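The Lower Step

When Rasmus Žukauskas moved into the flat on Trorneck Street, he brought two suitcases and his mother's way of cooking, which did not need any sauce. In Geltthorpe you could buy good potatoes and cheap fish. He ate them with salt for the whole of February.

The flat belonged to Mrs. Ramanauskas, who lived one floor below. She had worked 15 years in the kitchen of a hotel in another country, and she came back with opinions. One evening she knocked and looked into his pot.

"Who died?" she asked.

The next day there was a paper bag at his door. Inside he found soy sauce, vinegar and chili sauce, and a black wire rack with two steps. On the bag she had written: Use them. Do not put them under the sink.

He did put them under the sink. It was only for one night, but she asked him on the stairs, and he was not able to lie to her.

So he wiped the tiles of the counter and set the rack against the wall. It looked too large for one man. He put the soy sauce on the right side and went back to his fish. Then he stood up again. Where should the vinegar go? It was tall and dark, and he thought it wanted to be at the back. The chili sauce had a yellow cap and looked cheerful in any place, so he decided it could wait.

He had never before thought so long about a bottle. At the office of Clarkance he checked 253 invoices in a week and did not feel anything for them. Now it was past ten at night, and he was moving a rack a little to the left — then back again.

From below came a knock on the pipe. It was her way to say that she could hear him walking.

"I am arranging!" he shouted to the floor.

There was silence. Then two short knocks, softer. He took it as permission, and he opened the soy sauce and poured a little on the cold fish. He ate it standing up, looking at the counter.

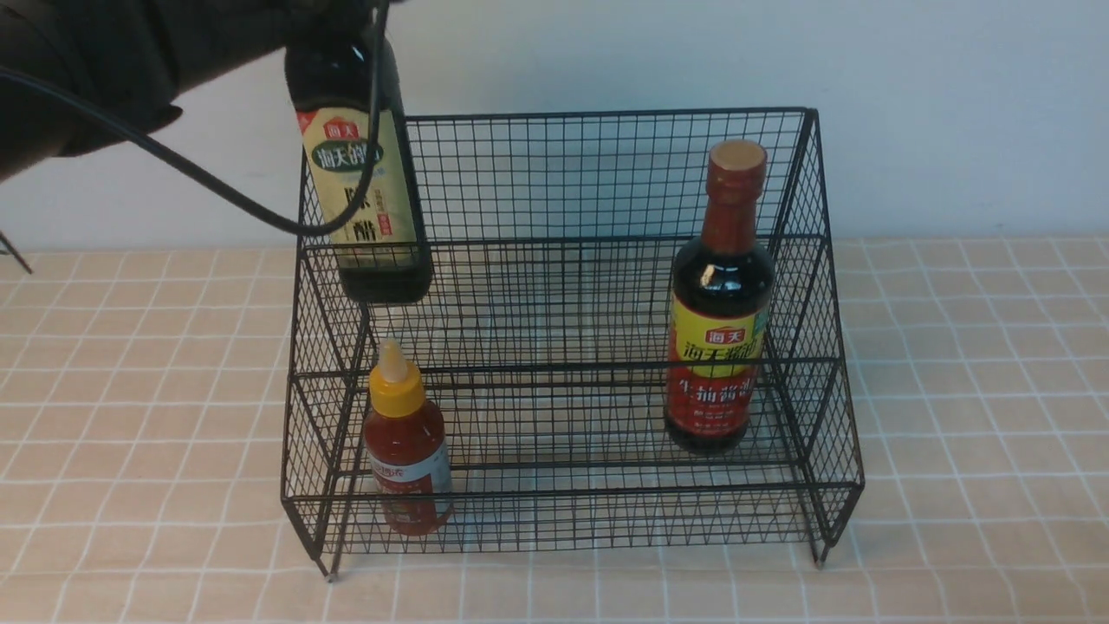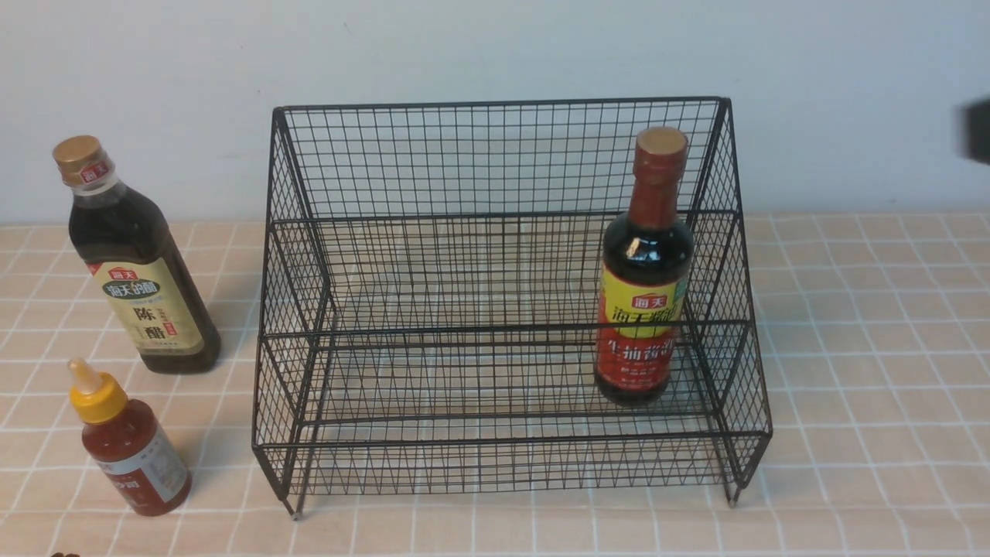
Page last changed: February, 10:40 p.m.

In the morning he went down with the empty paper bag, folded in four. She took it from his hand and asked what he had cooked.

"Fish," he said.

"Again fish," said Mrs. Ramanauskas, but she left the door open, and he could smell ginger.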